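Notebook – Rudano hand, trial unit
April, page 4

Picked up at 9:30 where the last page stopped. The Rudano hand is on loan from Bindstead until the end of the month and we still owe them a yes or no on the full kit (hand, wrist mount, software, one year of support). Bestside quoted on a similar package. Their quote is in the shared folder, not read closely yet.

Today's job is picking out of an open carton. Low walls, top open, small light items inside. Soft things first, then flat things, because flat is where the old two-finger gripper let us down.
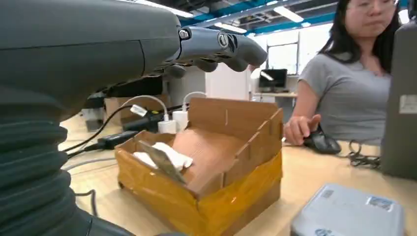 Settings carried over from yesterday: grip force limit 30 percent, approach speed 20 percent. Left the thumb preset alone. The Rudano manual gives two presets for shallow containers and doesn't say how they differ, so I wrote to Bindstead about it. No answer by lunch.

Log so far is 1,216 grasp attempts since the unit arrived, 184 of them today. Export still writes the timestamps in the wrong time zone. Fix it in the script, don't edit the files by hand like I did last week.

Notes on the software side:
– Restart after an emergency stop takes too long. The hand comes back quickly, it's the arm driver that waits.
– Finger current plot is useful. Would like it on the same screen as the wrist camera.
– License is tied to one computer. Ask what a second seat costs before we sign anything.
– Calibration wizard is fine once you know to skip page two.

Cloth picks look better in the log than card picks. Card tends to slide along the wall when the fingertips come down flat, and a steeper approach is the next thing to try. Edwards sells rubber fingertip covers that are supposed to fit this hand. Ordered one set.
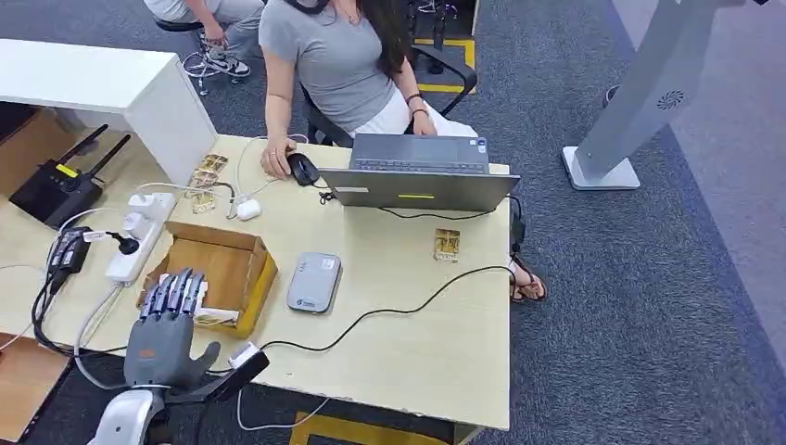
Hand at the rim of the carton, operator at the laptop.

To do: steeper approach, same carton, same force limit. Run the thumb presets one after the other and save them under separate names. Chase Bindstead on the presets and the second seat. Read the Bestside quote. Cable along the front of the desk needs a clip.

Stopped at 4:15, logs copied to the server.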